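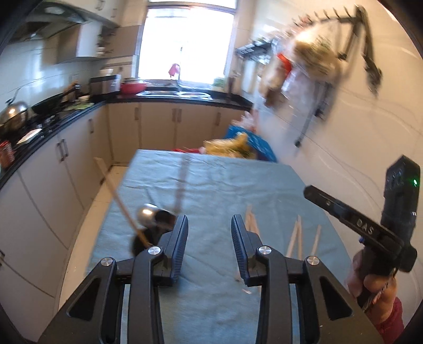
Recording a two-handed pick-up with hand-held grippers

You will read that 15 minutes of showing is enough. I doubt it. Plan on 400 takes, and expect to throw plenty out.

1. Put a plain cloth on the table and drop the thin sticks any way they fall.
2. Open both grippers fully before you hit record.
3. Close slowly on one stick, lift, pause, then put it in the container.
4. Scatter the sticks again — every take, even when you're bored.

Watch three takes back before doing more. Koen Hoekstra skipped that and lost 214.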